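Right hand lets go of the part in the middle of a move, fault 1093

Posted in Arms and Grippers

Rhydian Howells

I look after a two-arm bench cell at a small training shop in Cirnusau. It has a pair of Hurnden arms with Nolov hands, all on one Groen controller. The job is simple assembly: pegs, cylinders and a knob piece go into a board with matching holes and slots. It ran well from when we set it up until March.

Now the right hand drops parts. It picks up fine and starts the move, and somewhere on the way the fingers go slack. The part falls and the arm keeps going for a moment before everything stops. The controller shows 1093, which the manual lists as "end device not responding" with no further help. I clear the fault, the hand comes back, and it may run for an hour or fail again on the next pick.

Things I have tried so far:

Lowered the speed to half. It fails less often but still fails.
Raised the grip force. No change.
Loaded the saved settings from the day we installed it. No change.
Swapped the blue test pieces for a new set in case they were worn. No change.

The left hand has never done this. It almost always happens when the right arm is reaching across the middle of the board toward the other hand. I can't say always, since I haven't been there for every one.

The other thing that bothers me is safety. People put their hands in there to pick up dropped pieces, and I have seen one person reach in as soon as the fault message came up, before anybody had pressed stop. The arms were standing still, but I don't know if they can be trusted to stay still in that state. Can they?

Any ideas before I ship the hand back? Nolov quoted me a long wait on repairs.

dkessler44

Sounds like a bad hand to me. We had one with a cracked board inside and it did the same kind of thing. Send it in. You could also update the firmware first, that fixed a lot of random stuff for us.

tallpaul_controls

I would hold off on the firmware until you know what is wrong. If you change it now and the fault goes away for two days, you won't know any more than you do today.

Do the swap test. Power down, lock out the supply, take both hands off and put each one on the other arm. If your version of the software has left and right hand files, swap those too or the fingers will close the wrong way. Then run the same job. If the drops follow the hand to the left side, it's the hand. If the right arm still drops parts with the other hand on it, look at the cable, the wrist connector and the port on the controller, in that order.

On the safety question: no, don't trust them. 1093 only says that the controller has stopped hearing from the hand. On the Groen units I've worked on, the arm motors stay powered after that fault and hold position. The cell is stopped but it is live, and if somebody at the screen clears the fault with the job still loaded, it can go on with the next line. The rule in our shop is that you press the stop button, see the drive light go off, and only then reach in. Whoever reaches in also carries the reset key. Put that on a sign by the table.

Check the stop distance too. You said the arm keeps going for a moment after the hand goes slack. There is a timeout setting for the end device and the factory value is 300 milliseconds. That's the time it will wait before it decides the hand is gone, and the arm is moving the whole time. Leave it alone while you test. Some people raise it to make the fault go away, and then you have an arm swinging around for longer with nobody in charge of the fingers.

Rhydian Howells

Thanks. I did the swap this morning. The drops stayed on the right arm, now with the other hand on it, so the hand is fine. Reset key is on a hook by the stop button as of today and the sign is up. I'll go after the cable next.

m_orlow

I had this one on nearly the same cell, so I'll write out what we did. Some of it may save you time.

Our 1093 came from the hand cable. It runs outside the arm from the wrist back over the forearm to the upper arm. When the arm was folded there was plenty of slack. When it stretched out across the board and the wrist turned palm down, the slack was used up and the plug at the wrist got pulled a little to one side. The plug has a latch, so it never came out. One pin would lose contact for a moment and that was enough.

To find it, we took the job apart and ran it one move at a time at the slowest speed, with the parts taken out of the hand. One person stood by the stop button and the other watched the cable from outside the fence line. Don't wiggle the cable with the arm powered. If you want to wiggle it, move the arm to the position where it faults, power down, and put a meter across the pair from plug to plug. We saw the reading jump every time the plug was pushed toward the thumb side.

Poses worth stopping at are the ones over the back of the board, where the hands come close to each other, and the ones where the right hand is holding a part low with the fingers pointing down. Both arms at work on the board:

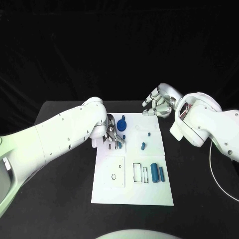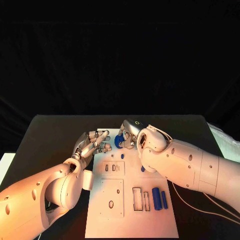
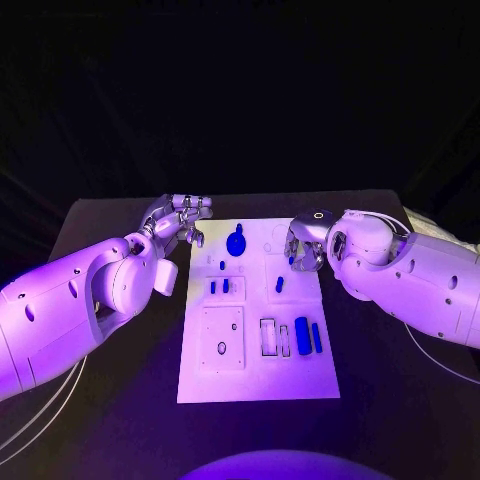 For the fix, we replaced the cable with one a hand's width longer and moved the first tie back from the wrist so the bend happens in the loop and the plug stays still. Use a soft strap there. A hard plastic tie pulled tight will cut into the jacket after a while, and then you have a second fault on top of the first. After that we put a limit on how far the wrist can turn in that part of the job. The program didn't need the extra turn anyway; it had been taught by hand and nobody had cleaned it up.

Check the loose cables on the table as well – the ones that hang down from the arm. Run the full job slowly and make sure the elbow never comes down on one. Ours had a flat spot on it that I only found by running it through my fingers with the power off.

Two more things. Replace the plug at the same time as the cable. The pins on the old one will be a little spread, and a new cable on spread pins will be back in a month. And after the repair, do a drop check: close the hand on a cylinder, go to full reach, hold for three minutes, turn the wrist both ways, come back. Do that before you let anyone else use the cell.

I agree with the post above about reaching in. We also changed the program so that a 1093 drops the loaded job. You have to load it again and start from home. It costs a minute each time and people complained about it at first, but clearing a fault can no longer start a move.

Rhydian Howells

Marking this one as the answer. With the arm parked where it faults and the power off, the meter jumps when I push the plug sideways, same as yours. Longer cable and new plugs are on order. The right arm is locked out until they get here and we are running the pegs with the left arm only. I'll post again after the drop check.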